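Notes on Keeping a Reading Circle Going Through Its Second Year
Posted 04/10/2018 by Aleksandra Malinowski
Filed under: Reading, Prallach

The Prallach Reading Circle has now completed its second full year, and several readers of this page have written to ask how it is organized. The following remarks set out the present arrangements, together with the changes adopted in January. They reflect my own views as convener and do not bind the other members.

Membership stands at eleven. The circle meets once a month for two hours, and the book is chosen two months ahead. In the first year each member chose in turn. The result was a fair spread of titles and a very uneven level of attendance. Three members stayed away whenever the selection was a work of history, and two made it known that they would not read anything longer than 355 pages. A list is now drawn up twice a year and put to a vote, with each member permitted one veto. The veto has been used four times, on every occasion against the same novelist, whose name I shall leave out.

The matter of length deserves separate comment. In the autumn the circle undertook a family saga in a single volume of 1330 pages, divided over three meetings. I had serious doubts about this plan and recorded them at the time. They were partly borne out. By the second meeting four members had fallen behind, and the discussion was held back so as not to reveal the death of the elder brother. The third meeting, however, was the best attended of the year and ran well past its closing time. Wanda Laskowska defended the long chapter on the flooded mill with such force that I have since read it again, and I now accept that it belongs in the book. I remain of the opinion that the epilogue does not.

Copies continue to be a difficulty. The Skirero branch library will reserve up to six copies of a title if notice is given early enough, and members are asked to return them promptly so that the next borrower is not kept waiting. Those who prefer to buy may do so through the Mazurek bookshop, which orders for the circle as a group. Used copies are welcome, but page numbers differ between editions, and a good deal of time was lost last year while members searched for a passage. Chapter numbers are therefore to be used when quoting.

The form of the discussion has also been settled. Each meeting opens with a short statement from the member who proposed the book, limited to five minutes. Every person present then speaks once before anyone speaks twice. This rule was resisted at first by those of us who talk a great deal, myself included. It has brought forward two members who had said almost nothing for a year, and one of them, Chrysoula Katsaros, has proved to be the closest reader in the room. Her account of the unreliable letters in our February book changed my understanding of the ending completely.

Printed reading guides have been discontinued. The questions at the back of many paperbacks tend to ask how the reader would feel in the place of the heroine, and the answers were seldom of interest to anyone else.

The next title is a collection of short stories, to be read in full. Members should come prepared to name the one story they would remove and to state their grounds.

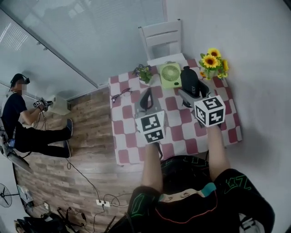 Myrtle Calloway: We tried the one-veto rule in our group and had to limit it to one per year, as the same two people used theirs at every vote. Does yours renew with each list? I would also put in a word for the printed guides. The questions are poor, I agree, but our quieter members liked having something to disagree with.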